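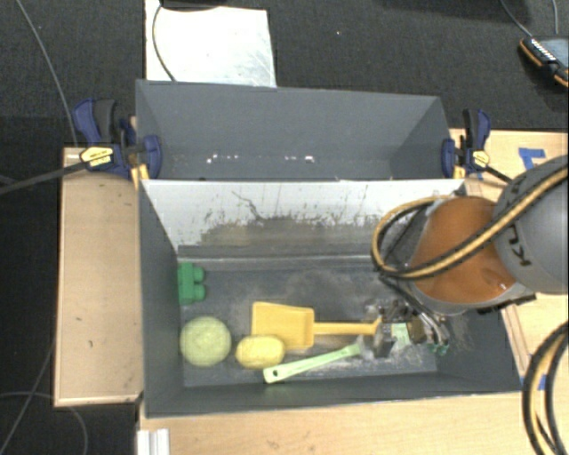

Mervin Cormier reckons grey was the wrong colour to buy. Shows every bit of dust, he wrote under my last post, and once the floor's scuffed it stays scuffed, so why not get the clear ones and see what's in them?

Fair question Mervin. I did have clear ones. Two of them, and both cracked down a corner in the first winter, so no, not going back. But he's right about the dust. Will get to that.

So. The Dratwood open bin, dark grey, large. Bought two as a pair from Pondness, paid 48 quid including delivery, came on a Saturday before breakfast which nobody in the house thanked me for. No lid. No wheels. No handles worth the name, just a lip you can get your fingers under. It's a box. I'm reviewing a box.

What it's for, in our house: toys that don't belong to a set. Spade, balls, the odd big brick, play food, all the stuff that lives between the sandpit and the kitchen floor and gets picked up in armfuls at teatime. One bin for that and the second kept empty behind it, for sorting into. More on the empty one in a minute as it's the best bit of the whole arrangement.

Good things first.

It's open. Sounds daft but the old chest had a lid and the lid was the end of it, everything got left on top. With these a toy goes straight in from standing height and you're done. Getting a thing out is just as easy. A yellow shovel on a dark grey floor, you find it in a second. Same with the green ball and the green brick. Pale floor and I think they'd get lost a bit, the light green especially.

Size is right. You can lay a toy shovel flat on the bottom and still have room for a few bits round it. That matters more than the depth I think, deep bins just turn into a hole where small things go to die. I measured nothing before ordering, got lucky.

They stand one behind the other without fuss. I had worried about the slanting sides wasting space and they do waste a little. Not enough to send them back.

Now the grumbles.

Scuffing. Mervin's point. The floor marks up in pale patches, mostly in the middle where everything lands. Some of it is dust and comes off with a damp cloth. Some of it doesn't. If you want something that looks new in a living room, this isn't it, get a basket.

The pale panel. I put a whitish board up against one side of the front bin, my own idea, not part of the product, so no stars off for it. Thought it would brighten things up. What it does is show every smear going. Brown streaks all along the lower half, specks, and a thin dark line running diagonally that might be a scratch and might be a crack, haven't got round to finding out. Wipe it, it comes back. Leave the sides dark is my advice.

Price. Pondness wanted more for the pair than Nateck do for something that looks very similar in thier catalogue. My sister has the Nateck one and says the lip is sharper. I've not compared properly. The Piras version is smaller and rounder, nice enough, useless for anything long.

The empty bin then. I nearly only bought one. Glad I didn't. Sorting day, you drag them together, take one thing at a time out of the full one, decide, and it either goes across to the empty one or in the charity bag. No tipping the lot out on the carpet. Takes me twenty minutes if I'm left alone. We did the big clear-out in April, everything in the house counted because my eldest wanted it counted, and it came to 294 toys, and a good half of those went. What's left fits. Front bin has hardly anything in it some days, a brick and a ball and a shovel and whatever, and that's how I like it.

Cleaning: hose, garden, leave upside down against the fence. Don't use the scourer, it makes the pale patches worse. Ask me how I know.

Had them seven months now. No splits in the bins themselves. Been stood in once by a child and once by me (changing a bulb, don't) and both fine.

Would I buy again, yes, at that price or less. 7 out of 10. Would be 8 with propper handles.

Mervin, if you still want clear ones my old lids are in the shed, come and get them.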